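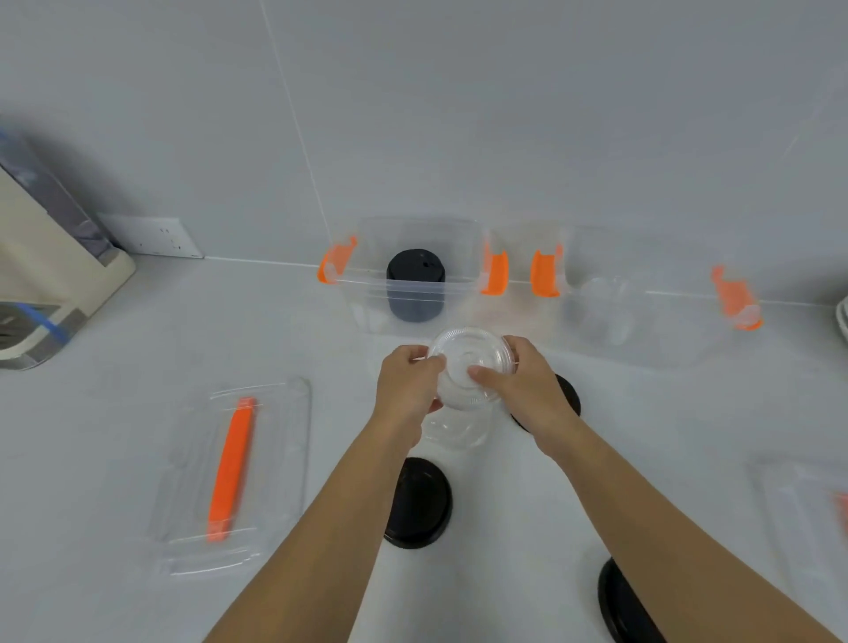
Netley

# drenard-seeds

Records from a seed swap, kept as one CSV file. Last edited 15 March 2018.

Each row is a packet: crop, variety, year saved, grower code, germination rate. There are 600 rows, mostly beans and squash.
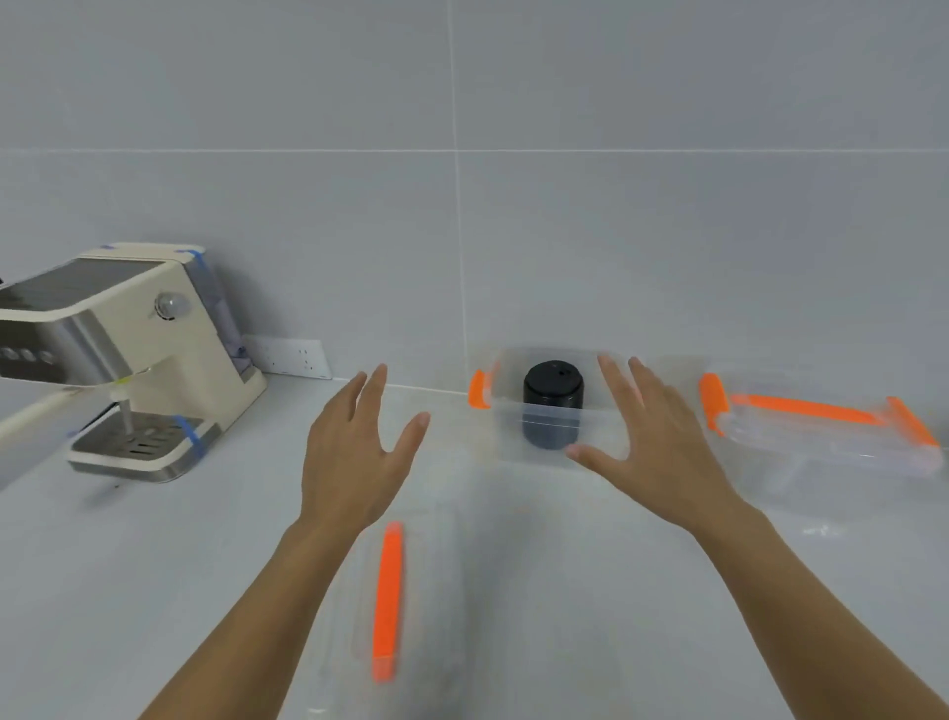 Germination was tested on damp paper for 7 days. Blank means not tested, and zero means nothing sprouted. Please don't merge the two.

## Storage

Seed keeps longest cool and dry. The `storage` column takes `paper`, `jar` or `box`. Use `box` for any clear plastic storage container like the one on the counter, and put the room in `notes`.
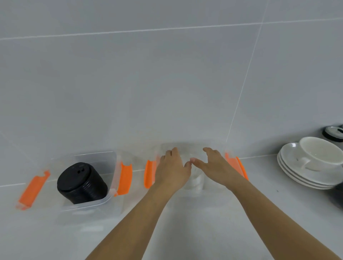
Variety names are as written on the packet, so "Stolberg" and "Stolberg Early" may be the same bean. Packets kept in a box with an orange handle, or any other kind, all get the same code.
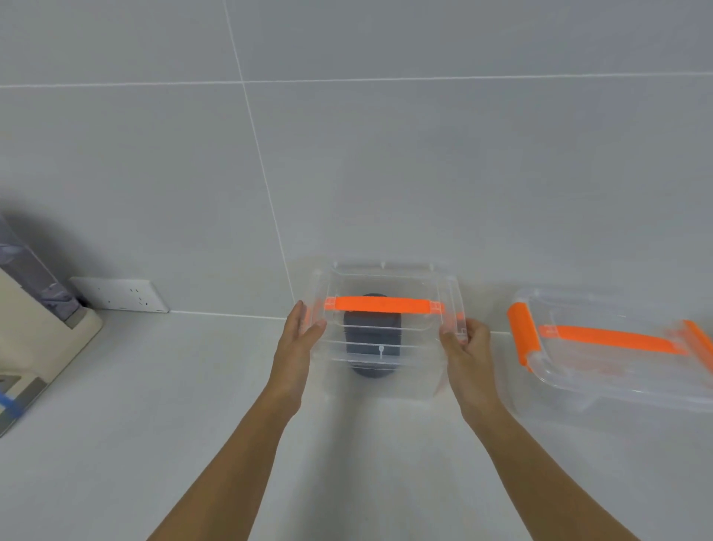 Pešek asked for a lower cutoff than 65 percent in `keep.csv`, as old parsnip seed never gets there. Still open.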